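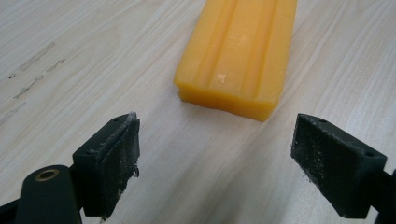
Walking guides and route checkers wanted - Sarora, autumn and winter

Posted 10/14/21

We run small walks in Sarora. Old town, harbour side, the back lanes behind the market. Eight guests at most, no flags, no headsets. Bookings have come back faster than we planned for and we are short of people, so this is going up quickly.

Two sorts of work going.

1. Walking guides (three posts, part time)

Mornings or evenings, sometimes both. Each walk is two and a half hours with a stop for something to eat. You'd start on the Maluleke Steps route, which is the easiest to learn, then pick up the night walk once Themba is happy with you.

You need:
- to know Sarora properly, or be willing to put the hours in
- good spoken English, any second language a bonus (we get asked for Portuguese and German most)
- to be fine on hills and in rain
- a phone that holds its charge
- first aid certificate, or do ours in the first month, we pay

Guiding badge not needed. Experience nice but we have taken on a baker and a retired bus driver and both are very good.

Pay is 60 a walk, plus tips, which you keep. Paid training walks, same rate. Food stop is covered. Travel is not, sorry.

2. Route checkers for the guidebook (short job, two weeks)

Fluleck is bringing out a new edition of our pocket guide to the city and every entry has to be walked again. Is it still there, is it still open, does the door code in the old edition still work, is the bench gone. The last edition was checked in August and a fair bit has moved since then.

There are 500 entries, split by district. Flat fee of 800 per person for a full district, paid half up front. You write up each place in a line or two on our form. Tidy notes matter more than nice prose. Jingyi Yin edits the lot and will send things back if she can't follow them.

The Onelach side is steep and has few buses, so a bike helps. One district includes the old customs house (date over the door is 1773, please don't write in to tell us it's wrong, we know) and you need to ring ahead for that one.

How to apply

Email Nosipho Radebe at the office. No CV needed. Send us:
- which job, or both
- days you can do
- one place in Sarora that isnt in any guide you've seen, and how to get to it on foot from the station. Half a page, no more

That last bit is what we read first. Please don't send the rooftop bar.

If we like it we'll ask you along on a walk with Pravesh Botha or Siyabonga Le Roux, then you take over for ten minutes at a stop you choose. Thats the interview.

We're reading applications as they come in and will stop when the posts are filled. Questions about the guidebook job to Jingyi, everything else to Nosipho - she is out with groups most mornings so try after lunch.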